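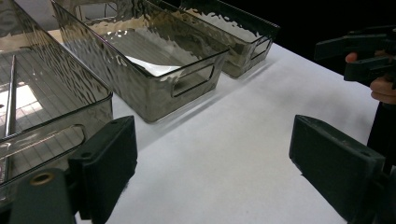

Bins on the table, from the wrist view.

From: Romain Texier
Date: 16 Mar 2020
Subject: Re: [hisimley-list] see-through bins and the depth channel

Bednarek wrote:
> Did you ever rerun the sorting task without depth? I'd guess the
> smoky plastic is eating most of your signal. Also, how many demos
> are left once you throw out the bad tracks?

Hi all,

Yes! Finally did it over the weekend, sorry for sitting on this. We had 2261 two-handed demos on disk and 1674 survived the tracking filter, so a bit better than I feared (the filter is still Pravik's old one, I haven't touched the thresholds).

I trained the same policy twice, color only and color plus depth, then ran 50 trials of each. Color only got 41, with depth got 33. So you guessed right, and I owe you a coffee. The depth map goes to mush wherever it meets those rippled walls, and the policy seems to aim for a rim that's a couple of centimeters off. It does fine on the open tabletop, which is why our early tests with no bins looked so good. 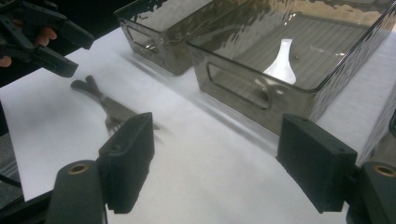 Fork vs. spoon

Split by utensil, the gap is mostly the fork. Thin gray metal lying flat on white is hard enough, and then one of the fingers gets in front of the tines. The white spoon was nearly the same in both runs, even against the tinted plastic.

Next I want to try masking depth inside the bins only. Does anyone at Gastside still have the segmentation script? Mine died with the old laptop.

Romain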